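June 22, 2022

Open day at Atstead. Train on time, badge at the desk, no name check. The talks upstairs were full by 10, so I went straight down to the manipulation bench and stayed there most of the morning. Notes below in the order I made them, cleaned up a little on the ride home.

The bench task is toast. Load a slice, push the lever down, wait, take the slice out. The arm runs a policy trained by copying from recorded demonstrations, 300 of them for the lever portion according to the handout, and the group calls the whole stack Skeltia. I had read the February write-up and expected the slice pickup to be the hard part. The people at the bench spent most of their time talking about the lever.

The reasons are ordinary ones. The lever is black on a black housing, and the travel has to be straight down the channel. Push off axis and it binds partway. Push too softly at the bottom and the latch doesn't catch, so the carriage comes back up. Their fix for the first problem is green tape around the lever. I asked whether the policy had ever been run without it. It had, on an earlier toaster, and the approach was worse in a way they could see but had not measured. I would have liked the measurement.

The fingers are printed and screwed on, pale yellow, blunt at the tips. Closed, they make a decent pusher. I am less sure about them as a gripper for anything thin.
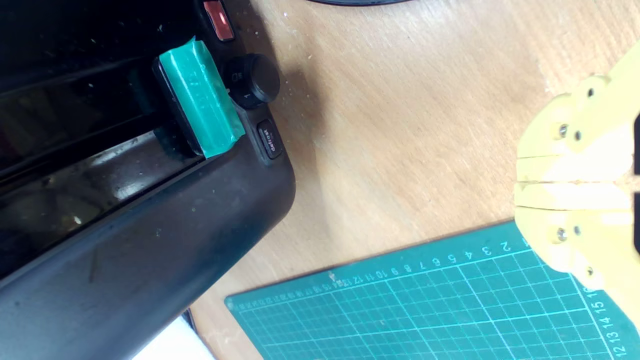
Declan Faulkner thought I was being unfair on that point. His view was that a blunt finger is the right choice for a lever, that thin objects are a separate problem, and that anyone who wants one fingertip for both jobs should go and try it for a week. He also said the tape bothered him less than the fixed toaster position did, as a taped lever that can be anywhere on the table is still a better result than a bare one that never moves. I agree with the second part. On the first I still want to see a slice of soft bread picked up flat off a plate before I change my mind.

The position question came up again with the operator. The toaster is moved by hand between trials, and the rotation limit is 34 degrees either side of nominal. Past that the wrist gets close to a joint limit and the controller slows down. There are no marks on the table for the placements. The operator moves it by eye, and I wrote down that this is fine for a demo and poor for a benchmark. A printed sheet with poses on it would cost them an afternoon.

Asked about force sensing. There is none at the fingertips. Contact is inferred from motor current, with a threshold set per task. For the lever the threshold has to be high enough to get through the spring and low enough to stop at the bottom without shoving the toaster across the table. They set it by hand. When the toaster is replaced with another model they set it again. Nilano apparently uses a wrist sensor for the same kind of work and I should look up which one.
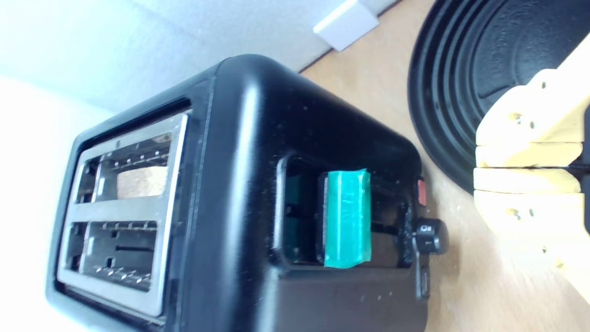 Toaster bench, Atstead. Bread in one slot, green tape on the lever.

Bread: crumbs are a real nuisance. One of the team said they get into the lever channel and change the feel of it over a session, enough that the current trace drifts. They tip the toaster out at lunch. I asked if the drift shows up in the logs and got a yes, with an offer to send a plot. Gave my address. We'll see.

The success figure on the poster is 90 percent for the lever alone. The poster doesn't say whether a retry counts. I asked, and one retry is allowed. First-attempt success is lower and nobody had it to hand. It should be on the poster.

The defrost button and the browning dial are not part of the task. The dial gets set by a person at the start of the day and left. Somebody in the crowd wanted to see the arm turn it and was told maybe next year. Knob turning with two parallel fingers means regrasping, or a lot of wrist travel, and I suspect the answer will be the same next year.
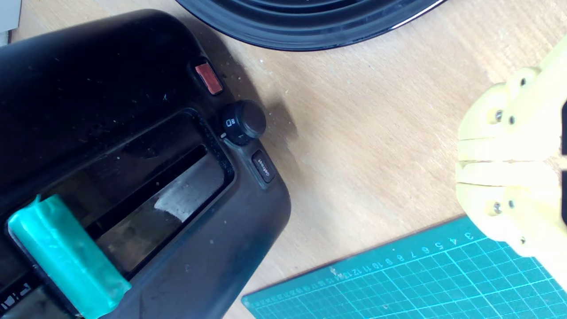

Control end of the toaster from overhead, fingers at right.

Caught the last part of the Theodorakopoulos session after lunch, on calibration between arm and camera. Useful. Main point for us is that they recheck every morning against a fixed target and keep the numbers, and we recheck when something looks wrong. Borrow that.

To do:
Ask for first-attempt numbers, in writing.
Find the sensor Nilano uses.
Try colored tape on our own drawer handle, with and without, same placements.
Start a calibration log.
Expense the train.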